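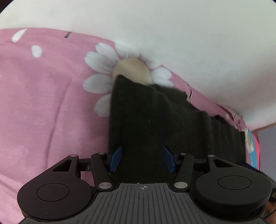
Room inspection checklist with comments
Heydari House, first floor, rooms let furnished
Inspected by: Tineke Baert
Date: December 21, 2021
Copy to: Hooman Najafi (lettings), Shahram Zamani (repairs)

Marks used: OK, Attention (to be put right before the next visit), Fail (to be put right at once), N/A.

1. Entry and escape

1.1 Room door closes fully on its own - Attention
The closer on the room at the end of the corridor is weak. The door stops short of the latch and has to be pushed. Shahram to adjust, or replace if the arm is bent.

1.2 Door opens from inside without a key - OK
All thumb turns work. The one nearest the stairs is stiff but turns.

1.3 Corridor and stairs clear - Fail, corrected during visit
Two flat-pack boxes and a clothes airer on the landing. Tenants moved them while I was there. This was also noted in April. Hooman to send the letter about shared areas again, and to put a copy on the noticeboard this time.

1.4 Emergency lighting - OK
Tested with the key switch. All fittings came on and stayed on for the length of the test.

2. Smoke and heat alarms

2.1 Alarm sounds when tested - OK
Tested every room and the shared kitchen. The kitchen has a heat alarm, as it should.

2.2 Alarm not covered, painted or taken down - OK

2.3 Replace-by date still readable - Attention
The label on the corridor alarm has been painted over at the edge. I could not read the year. Check the purchase record and write the date on the base in marker.

3. Electrical

3.1 Sockets and switches undamaged - Attention
Cracked faceplate behind the desk in the back room. No bare parts showing, but replace it. Parvaneh Kiani has a box of spare plates in the ground floor store.

3.2 Extension leads - Fail
One lead plugged into another, with a fan heater at the end of it. I switched it off at the wall and explained why to the tenant. The second lead has been taken away. Heater to be plugged straight into the wall or not used.

3.3 Portable heaters - see 3.2
Our own Duvmont heaters are all labelled and in date. The fan heater belongs to the tenant and has no label. Soudabeh Nouri will test it with the next batch.

3.4 Lamps and bulbs - OK
Shade on one bedside lamp was tilted against the bulb. Straightened.

4. Heating and ventilation

4.1 Radiators heat evenly - Attention
Front room radiator cold at the top. Needs bleeding. The key is on the hook by the boiler.

4.2 Nothing hung or piled on radiators or heaters - OK
Tenants are drying knitwear flat on the bed, which is fine by us. Please use a towel underneath so the mattress does not get damp.
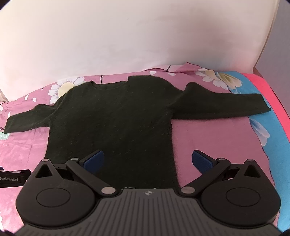 Item 4.2: dark long-sleeved jumper laid flat on a daisy-print sheet.

4.3 Extractor fans run - OK
Bathroom fan is noisy. Clean the cover before anyone orders a new one.

4.4 Damp or mould - Attention
Small patch in the bathroom above the window, on the sealant. Wiped with Bralisico spray. Look at it again next visit. Bedrooms clear, including behind the wardrobes.

5. Windows

5.1 Restrictors fitted and holding - OK
Set at 100 mm throughout. One screw tightened in the back room.

5.2 Blind cords secured - Fail
Cord cleat missing in the front room. Cord tied up out of reach for now. Shahram to fit a new cleat this week.

6. Furniture and bedding

6.1 Fire labels on mattresses and bed bases - OK
Labels present on all of ours. Bed linen is supplied by tenants and is not checked.

6.2 Bed frames sound - Attention
Loose slat on the Rivska single. Two screws needed, 40 mm should do.

6.3 Wardrobes fixed to wall - OK
Brackets tight. I pulled each one at the top corner.

7. Water

7.1 Hot taps not excessive - OK
Mixer on the basin is slow to change over. No action.

7.2 Leaks under sinks - OK
Old water mark under the kitchen sink, dry to the touch.

Follow-up
Fails at 3.2 and 5.2 to be signed off by Hooman. Attention items go on the repairs sheet. Repairs spend over 80 pounds on any one item needs a call to the office first.

Signed: T. Baert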